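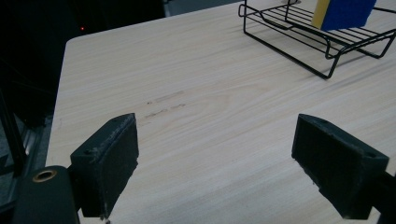
Does the robot learn from the bad tries as well?

It learns from whatever you leave in, so the bad ones get thrown out at the end of the shift.

Zoriana Melnychuk had asked on her first morning at Skovby, and that was what Lamont told her. He handed her the gripper and went back to his tea.

She squeezed the handle and the fingers closed. She reached for the sponge, lifted it, wiped towards the window, put it back. Then she did it again. By dinner time her wrist ached and she had 22 good ones.

"How many do they want?"

"2,540."

She thought of her mother at the sink in Clastgate, who had shown her once, badly, and left her to it.

"Slower at the end," Lamont said. "You're dropping it. It'll drop it too."

She went slower. The screen said saved, and she reached for the sponge.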